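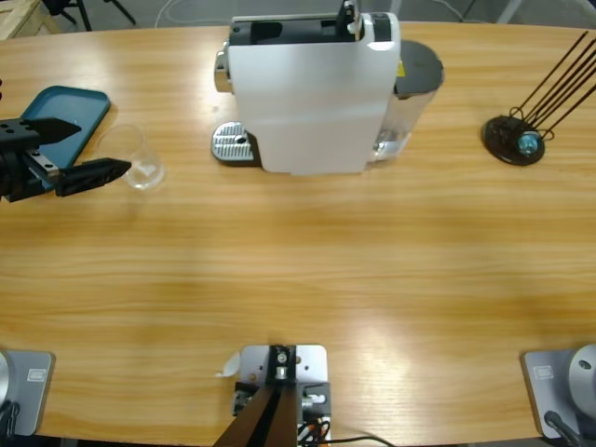
Coffee corner: progress since April

Report to the Hinds fund, October 29, 2019

The grant of $600 was for a self-service coffee point in the reading room at Zesley. The capsule machine is in place on the wooden table, with a teal tray beside it for carrying drinks. Capsules come from Adetti in boxes of 12, and we have used roughly 4 boxes a week.

Two things are behind schedule. The price sign has not been printed, and the descaling kit from Nokine is on back order — we expect it next month. Until then the water tank is emptied and rinsed at closing.

The drip tray has a slotted grate and needs wiping more often than we planned. It is now on the evening cleaning list.
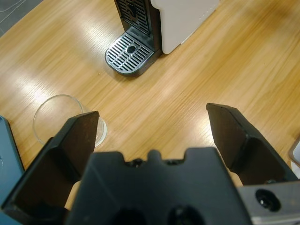 Will the remaining money be spent by the end of the year?
Most of it. The sign and the descaling kit are already ordered, and the rest will go to capsules.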